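Home Courses Notes Reading list Contact

Household Materials, Session 6: What a Wood Finish Can and Can't Do
October 20, 2025
By Elin Yorath

Last session we left off with moisture, and several of you asked whether a good finish "seals" a board. The can says so. I would like you to stop believing the can.

Wood takes up water vapor from the air and gives it back. Every clear finish sold for home use slows this down, and none of them stops it. Put a coated board in a damp basement in June and it will swell. It swells later than a bare board would, and that delay is most of what you paid for.

Three families to know for the test

Drying oils (linseed, tung) soak in and harden by reacting with oxygen. They are easy to patch and poor against standing water. "Danish oil" has no fixed meaning. It is usually oil, thinner and some varnish, in proportions the maker keeps to itself.

Film finishes (varnish, lacquer, most polyurethanes) sit on top. They do much better against spills until the film cracks or gets scratched through, and then water gets under the edge and you have a gray patch that no amount of wiping will fix.

Waxes feel nice. I have yet to see a good case for wax as the only coat on anything people eat from or set cups on.

About the numbers on labels

The handout from Gittins claims its tabletop varnish survives 1,000 wipes. Wiped with what? Pressed how hard? Ask the same of any figure you are given, including mine. Caradog Price ran a small trial at the Skivness workshop with 29 coated panels and found that the spread between panels with the same product was bigger than the gap between products. I think that is the most useful result in this whole unit, and it gets left out of the sales sheets. It is also a small trial by one person, so don't lean on it too hard either.

Surface preparation explains part of that spread. Dust in the wet coat, a second coat put on too soon, sanding too fine before an oil. Thickness explains more — two people brushing from the same can will leave quite different films.
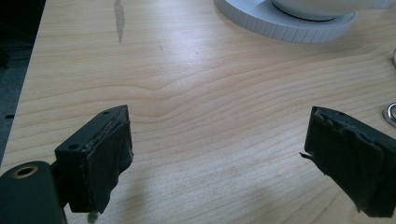
Color is the other thing people blame on the product. An oil-based coat starts amber and gets more so with age, while most water-based ones stay close to clear. The wood changes too. Maple yellows in daylight, cherry goes darker, walnut fades. If a table has shifted color after a few years, you can't tell by looking how much came from the coating. Move a lamp or a bowl that has stood in one spot for a long time and compare the patch under it, but remember that the patch got less light on both the wood and the finish.

For next time: read pages 374 to 381 in the course pack and bring one label from home. Underline each claim that could be tested, and write down how you would test it.

Comments (3)

Ifor Powell: Does the point about delay hold for the underside too? I only ever coat the top.

Elin Yorath: It does, and coating one face is a decent way to get a cupped board. Do both.

Sioned Gough: My Birnent label says "breathable and waterproof." I underlined the whole thing.

Previous session Next session Back to top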